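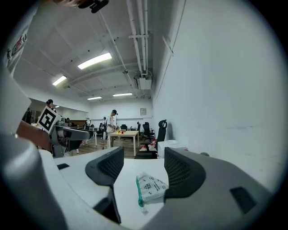

Soft white item with a green edge, between the two gripper fingers.

Search the diary Enter a word Go

03/12/2025

I came home late and my shoulders are tired, but I want to write this before I forget the order of things.

We finished the first full count for Nullano. There are 472 demonstrations on the disk, all made with the hand-held grippers, and 56 of them I have put aside. I had expected to lose more. In February, when we tried the same thing in Clerkonau, I threw away almost every second recording, and I remember that I was ashamed to write the number in the report.

What is different now is mostly the way we begin. Before, a person picked up the grippers and started the task at once. Now each recording begins with a small pause, both grippers held still over the table, and only after that the hands go to the object. The pause gives the tracking a clean starting point. It feels silly to do it so many times in a day, and I saw in the morning files that I was already making it shorter without noticing. After lunch I counted quietly in my own language and it was better.

The second change is that I stopped asking for beautiful movements. In the old instruction sheet I had written "move smoothly and naturally," and people became very stiff, like someone who is told to walk normally. The new sheet says only what must be true at the end: the object is in its place and both grippers are open. How the person gets there is free. Some people turn the wrist a lot. Some people push the object with the side of the finger before they take it. I keep all of it.

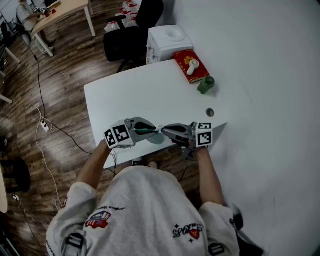
Of the recordings I kept, 185 need two hands, and these are the ones I worry about. With one gripper I can replay the path and see quickly if it makes sense. With two, each path can look good alone and the two together can still be wrong. In one file the fingers passed through each other by the width of a thumb, and of course this did not happen on the table. I think the error came from the timing between the two streams, but I am not sure. I checked the clocks and found nothing, then I checked them again and found a small drift that grows over a long session. So now we will stop and restart everything more often. It costs us some minutes. I prefer this to correcting the drift afterward with a formula that I only half believe.

Soft objects are still the hardest. A box or a cup stays the same shape when you close the fingers, and a soft packet does not. The policy from last week, which we call Yeo, closes too far on soft things and then waits, as if it wants to feel something hard. On the cups it is already quite good. I have the suspicion that we gave it too many cups, because they are pleasant to record and everybody chooses them when the list is open. 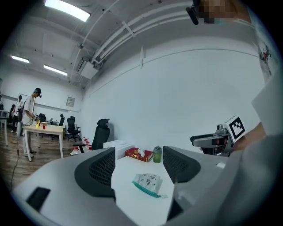

Can a person learn to use the grippers in one day?
Most people can record simple one-hand tasks after a short practice, but for two-hand tasks I would wait until the second day before keeping their files.

I must also decide about the background. One opinion in the group is that we should clear the room and record against plain walls. I don't agree. The policy will one day work in rooms where people walk and chairs are moved, so it should meet them early. But I have no result to show for this, only a feeling, and I said so at the meeting. We will train two versions and compare.

Tomorrow: restart test for the drift, more soft objects, fewer cups. Write to Liltley about the spare cables. Buy tea.

Recent entries
The first week with two grippers
What I wrote wrong in the instruction sheet
Clerkonau, last day
Notes on finger pads
A slow morning with the clocks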